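模倣学習用のデータ集め、ひと区切りついたので忘れないうちに連投します。両腕ロボットに果物のおもちゃを透明な箱へ入れてもらう、ただそれだけのタスクなんですが、これがもう面白くて面白くて。長くなります。

まず規模の話から。今回残せたエピソードは276本。機械学習の人には「少なっ」と言われそうだけど、全部人間が遠隔操作でやってるので、276本ぶんの「つかんで、運んで、離す」が自分たちの手に染みついてます。夢に出ました(ほんとに出た)。

プロジェクト名はTalmont。名前の由来はよく聞かれるけど、単に最初に作ったフォルダの名前です。収録ツールのほうはJernellといって、こっちは先輩が数年前に書いたものを継ぎ足し継ぎ足し使ってます。秘伝のタレ。

なぜ果物かというと、形と大きさがほどよくバラバラだからです。いちごは大きくて葉っぱが広がってる。ブラックベリーは小さくて表面がでこぼこ。ラズベリーには細長い茎がついてる。同じ「つかむ」でも指の開き方も近づく角度も全部変わるので、方策がちゃんと見て動いてるかどうかがすぐバレるんですよね。

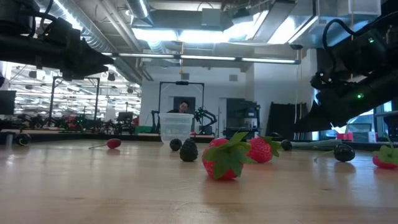
で、最初にやらかした話をします。初期のデータ、果物をきれいに並べすぎてました。几帳面なのが裏目に出て、毎回だいたい同じ位置、同じ向き。学習させてみたら、いちごが無い場所に向かって自信満々に手を伸ばす方策ができあがりました。空気をつかんで、箱の上で空気を離す。動きだけは惚れ惚れするほどなめらか。

そこから配置のルールを変えました。並べるのをやめて、手のひらからころんと転がす。止まったところがスタート位置。横倒しのいちごも、葉っぱが手前を向いたやつも、そのまま使う。手で直したくなるけど直さない!これ最初の一日は本当につらかったです。

一つの果物の後ろに別の果物が半分隠れる配置も、むしろ歓迎ということにしました。カメラから見えにくい、指が隣に当たりそう、という場面こそ人間がどうさばくかを残しておきたい。隣をちょっと押しのけてからつかむ人、上からまっすぐ行く人、箱に近いほうから片づける人。個性がめちゃくちゃ出ます。

個性といえば、操作者が変わるとデータの「訛り」が変わるのも発見でした。私はせっかちなので、つかむ直前にほとんど減速しない。Patricio Medinaさんは逆で、果物の真上で一度ぴたっと止まってから降りる。再生を見れば名前を伏せてても誰の回かわかります。

この一拍の「ぴたっ」、最初は混ぜると学習が濁るんじゃないかと心配してました。方策が空中で止まったまま動かなくなるのはよくある話なので。なので止まる癖のある回だけ別にして、入れた場合と入れない場合を比べることにしました。結果はまだ。こういうのを待ってる時間がいちばん楽しい。

ちなみにPatricioさんの操作、茎のある果物だけは誰より上手いです。茎に指が引っかかるとくるっと回って逃げるんですけど、実のほうだけを狙って、茎が指のあいだに入らない角度で降りていく。コツを聞いたら「茎を見ないこと」と返ってきました。深いのか浅いのかわからない。

失敗の扱いについても書いておきます。落とした回を全部捨てるのはもったいない。落として、追いかけて、つかみ直して、最後に箱に入った回は、立派な「立ち直り」のお手本なんです。だから途中で落としても収録を止めないことにしてます。

逆に捨てるのは、操作者が迷子になった回。どれをつかむつもりだったのか本人にも説明できないやつ。あとは通信が引っかかって腕ががくっと飛んだ回。ラベルは「成功」「立ち直り成功」「破棄」だけ。昔はもっと細かく分けてたけど、人によって判断が割れるのでやめました。

276本の内訳を言うと、158本が新しい配置ルールになってからのぶんです。手元の感触では、こっちだけで学習させたほうが、古いのと混ぜたときより迷いのない動きをします。量を足したら賢くなると思ってたので、これは地味に衝撃でした。ちゃんとした比較はこれからやるので、感想として読んでください。

箱が透明なのもわりと悩ましいポイントで。人間は縁を見て「ここが入口」とすぐわかるけど、カメラの画像では後ろの背景が透けてくるし、天井の照明も写り込む。不透明な箱に替えれば楽になるのはわかってるんです。でも現場の入れ物って透明なのが多いじゃないですか。だから粘ってます。

あと机!明るい木目でつやがあるので、照明が映るし果物もうっすら映る。最初は布を敷こうかという話も出ました。けど、窓からの光が時間帯で変わるのもひっくるめて学習してほしいので、そのまま行くことに。朝9時と夕方とでは画像の色が別物です。両方の時間帯で録るようにしたら、夕方だけ下手になる現象がだいぶ減りました。
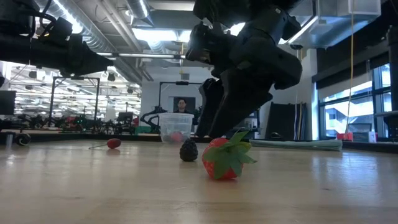
研究室だより Virnell 第9号

↑という小冊子に、このへんの話を短い記事で載せてもらえることになりました!Virnellは内輪で回してる薄い冊子で、毎回誰かが「今やってること」を書きます。私の担当は見開き2ページ。ここに書いた量の半分も入らないので、あふれたぶんを投稿してるという事情もあります。

記事のほうでは収録の手順を中心に書きました。果物を転がす、開始の合図、操作、終了の合図、ラベル付け、果物を回収、また転がす。書き出すと地味ですね。でもこの地味なループをどれだけ気持ちよく回せるかで、一日に録れる本数がまるで変わります。

いちばん効いた改善は、ラベル付けをフットペダルにしたこと。それまでは1回ごとに操作装置から手を離してキーボードを叩いてたんです。足で踏むだけにしたら、リズムが途切れない。手の位置も戻さなくていい。もっと早くやればよかった改善ランキング、堂々の1位です。

2位は休憩を強制にしたこと。遠隔操作って見た目よりずっと集中力を使います。疲れてくると動きが雑になるより先に、楽な果物からばかり取るようになる。これ、あとでデータを見返して気づきました。一日の後半になると、箱から遠い果物がずっと後回しにされてるんですよ。順番の偏りまでそのまま覚えられたら困る。

なので今は、どの果物から取るかを始める前に声に出して決めてます。「いちご、奥のベリー、いちご」みたいに。傍から聞くと完全におつかいメモ。でも声に出した指示はそのまま文字で残せるので、言葉つきの学習データにもなるというおまけがつきました。これはうれしい誤算!

両腕あるなら両方いっぺんに使えばいいのに、という質問ももらいました。やりたい!やりたいんですけど、腕同士の間合いを取りながら操作するのは人間側の難易度が一気に上がります。今は左右どちらで取るかを操作者が選ぶ形で、左右同時は次のお楽しみ。受け渡しもいつかやってみたい。

次の段階はもう名前だけ決まってて、Valdebenitoといいます。果物の種類を増やして、箱の位置も毎回動かす予定。今のデータは箱の置き場所がほぼ固定なので、たぶん箱をずらした瞬間に前の場所へぽとっと落とすと思います。やる前から見える。見えるけど、その失敗を早く見たい。

11月中に最初の比較結果をまとめるつもりなので、出たらこのスレッドにつなげますね。同じようなデータ集めをしてる方、収録のリズムの作り方とか、操作者ごとの癖をどう扱ってるか、ぜひ教えてください。透明な箱と戦ってる方は特に。

追記:「いちごとベリー、どっちが難しいですか」と来てたのでお返事。私はベリーです。小さいので、指を閉じる直前に自分の指で隠れて見えなくなる。いちごは大きいぶん安心だけど、葉っぱのほうをつまむと姿勢が決まらないので、実の胴体を狙うのがおすすめです。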